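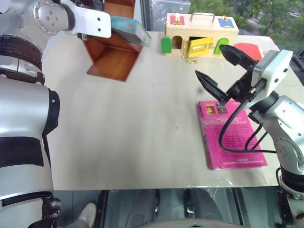 Page 3

Mirnwood Autumn Hunt: Your Questions, Gathered Up and Answered

Since we announced the Autumn Hunt for Mirnwood, our inbox has been very full and very friendly, and we have read every message. Many of you were asking the same things, so we've put the answers together on one page. If you are new to the game, welcome! Pages 1 and 2 cover setting up an account and choosing your first companion, and you may want to peek at those before coming back.

What is the Autumn Hunt?

It's a seasonal event that runs through the month of September inside the regular Mirnwood app. While it's on, creatures that normally keep to the deep woods come out and wander along paths, parks and town squares, so you can meet them on your ordinary walks. There are also event quests from the Lantern Keeper, a new story chapter, and a few surprises we would like you to stumble on by yourselves (please be kind to your friends and don't spoil the third one).

Do I have to pay to take part?

No. Everyone who can open the app can join in, and the full story chapter is free from beginning to end. We do sell an optional Hunt Pass in the shop, and it gives you an extra row of rewards – hats, mostly, and a very fluffy scarf for your companion. No creature is locked behind it.

How many creatures are in the game now?

With the new arrivals, the Mirnwood field book holds 193. If yours shows fewer pages than that, close the app fully, open it again while you are on a good connection, and give it a minute to fetch the new ones.

Which level do I need to be?

You can start at any level. The Lantern Keeper's quests adjust themselves to you, so a beginner might be asked to walk to two landmarks while a longtime player gets sent all over the neighborhood. The one exception is the Barredo encounter, which opens at level 70. We know that's a tall order for some of you, and we talked about it for a long while. In the end we kept it there, and then added a gentler version of the same encounter to the story chapter so that everyone gets to meet him.

Who or what is Barredo?

Ah, Barredo! He is a big, mossy, rather grumpy creature who guards the old gate at Osesness. Longtime players may remember his voice from the winter chapter, where he grumbled at you through a wall. He was written by Emese Kocsis, who also wrote the ferry story, and if you enjoyed that one you will feel right at home with him. Bring a group if you can. He can be beaten by two people, but four or five make for a much nicer afternoon.

What are amber leaves, and what should I spend them on?

Amber leaves are the event currency. You earn them from quests, from gifts, and from simply walking with the app open. The big prize is the Gatekeeper outfit, at 1054 leaves, and a steady player should be able to reach it without rushing. If you only play now and then, we'd suggest the smaller companion treats first. They cost very little, and they keep working after the event.

Do leftover leaves carry over?

They don't, I'm afraid. Whatever is left when the event closes is turned into ordinary coins and dropped into your bag, so do spend them on something you like while the event shop is open.

Can I play from home?

Yes, to a good extent. You get one lantern a day that draws creatures to wherever you are, and the story chapter has a home setting which swaps walking tasks for puzzles. Turn it on under Settings, then Play Style. You can switch back and forth as often as you want, and your progress stays put. The Barredo encounter can be joined by invitation, so a friend who is out at a gate can bring you along.

My quest is stuck. What should I do?

First, try switching your location setting off and on again. If the quest still won't budge, send us a note through the Help button and include code 1457, so your message goes straight to the people who look after quests. Kornél Medve and his team read those notes, and a short description of what you tapped last is a great help to them.

Is my phone going to be all right with this?

If it runs Mirnwood today, it will run the Hunt. The forest scenes do use more battery than usual, so on a long walk you might turn on the Simple Forest option, which leaves out the falling leaves and the mist.

Will the event come back?

We would love to bring it back, though we haven't settled on anything yet. The creatures you befriend during the Hunt are yours to keep either way.

Where can I ask something else?

Use the Help button in the app, or drop by the Lorolitz message board, where the Mirnwood section is lively and very patient with newcomers.

Last updated 16/01/2026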